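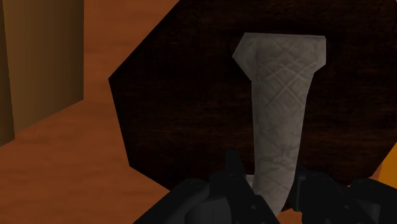 Learning by steering: an afternoon with the teleoperation desk at Ondier

Posted 30 Dec 2018 in Interviews, Machines

The first thing I was given at Ondier was a chair, and the second was a pair of handles. The handles hang from a light arm bolted to the desk, and when you squeeze one, a gripper in the simulator squeezes too. I had been in the building for less than ten minutes and I was already trying to hang on to a pale grey thing shaped like a T.

"Everybody grabs too hard," said the woman who runs the desk, leaning over to reset it for me. "You can't feel the object, so your hand assumes it isn't holding anything and keeps closing. Give it an hour and you start believing your eyes instead."

I'd asked to come because I had read a short piece about the Galtdale project and couldn't stop thinking about it. The idea is simple enough to explain to a child. A person does the job by remote control, over and over, the computer records every movement along with what the wrist camera saw, and a program is then trained to make the same movements when it sees the same sort of thing. What I wanted to know was what it is like to be the person.

She has been that person for most of the year. Before this she repaired woodwind instruments (clarinets, mainly, and a great many school flutes), and she thinks the old job was ideal training.

"You spend years learning to move one tiny screw without touching the spring next to it. Then you come here and someone asks you to put a lump on a board, and you think, oh, I know this. I know this with my wrists."

The project's current task is called pick, turn and place. The operator takes hold of a shape by its narrow end, lifts it, turns it and sets it down wherever that round asks for it. It all happens in simulation for now, in a little world of warm orange floors and dark boards, with the black gripper always poking up at the bottom of your view. I found that view very odd to begin with. You are looking out from the robot's wrist, so when you turn your hand it's the room that tips over.

"I used to lean," she told me. "Really lean, like people do with racing games. My neck was terrible until October. Now I keep my head still and let the picture go wherever it wants."

A full set for one task is 122 demonstrations. I had imagined it would be thousands, and I said so, and she laughed. There are thousands if you put everything together: the Galtdale archive held 1,558 the week I visited. But each set is kept small on purpose so that the team can train on it overnight, look at the result in the morning and decide what to record next.

That morning look was the part she talked about with the most delight. The program has only ever seen what its operators did, so it picks up their habits as well as their skill.

"I've got a pause," she said. "Just before I close the fingers, I stop. I'm checking my line, I suppose. I'd never noticed it in my life. And then I came in one morning and the arm went down, got itself either side of the shape, and waited. Exactly my pause! I felt quite shy about it."

Did they train it out? They tried. She recorded a fresh set with no stopping at all, and the program grew quicker and noticeably clumsier, pinching shapes off centre and shoving them along the floor. The colleague who looks after the training side thinks the pause gives the program a few still images to settle on before it commits. She isn't sure she agrees. The pause went back in, anyway, a bit shorter than before.

I asked whether a good demonstration is simply one where nothing goes wrong, and got a very firm no.

"If I only ever show it perfect ones, it has no idea what to do when it's a finger's width out. So I start badly. I come in from a silly angle, I let the thing slip a little, and then I put it right. Those are the recordings I'm proudest of. A nice recovery is worth any number of clean runs."

Of the last set of 122, she made 54 with a deliberate mistake at the start. She keeps a paper notebook of them, with a private shorthand I couldn't follow at all, apart from a small drawing of a snail that apparently means "too cautious, do again".

The surfaces matter too. Shapes in the simulator get patterned skins, floors change colour, and blocks turn up in the background for no purpose that concerns the task. The program mustn't decide that the job only exists on an orange floor. For the operator it can be a nuisance.

"A dark board is the one that gets me. The gripper's black, the board's nearly black, and you lose the edges of your own fingers. You have to judge everything from the pale thing in the middle."

She showed me the other way of teaching, too, on a real arm in the next room. It's a bench model from a firm called Fuvon, and with a button held down it goes slack, so you can take it by the wrist and walk it through the movement yourself. I adored this! There is something very friendly about it, like showing somebody how to hold a paintbrush. You feel the weight of the thing and you know straight away when you've asked it to bend somewhere it would prefer not to.

"It's lovely for one movement," she said. "For a whole day of them, no thank you, my shoulders won't have it. And your own arm gets in the camera's way, so the program ends up watching your sleeve."

So they use both. Guiding by hand for a first sketch of a new task, then the handles for the long sets. The recording software, Chuensuk, stores the two in the same form, and on her screen they appear as coloured ribbons through the air. She can tell her own ribbons from anyone else's. There are 13 operators who have put work into the archive, and she named the owner of ribbon after ribbon by how the line curved on the way down. I'm leaving the names out at her request, but one of them always approaches from the left and one goes in like a heron.

I had a last go on the handles before my train. I got the shape between the fingers, lifted it, turned it too far, turned it back and put it down with its head hanging over the edge of the board. She saved the recording.

"That's a decent correction in the middle," she said, writing something in the notebook. I checked, and it wasn't a snail.

Filed under: remote control, simulation, hand skills. Comments on this post are open.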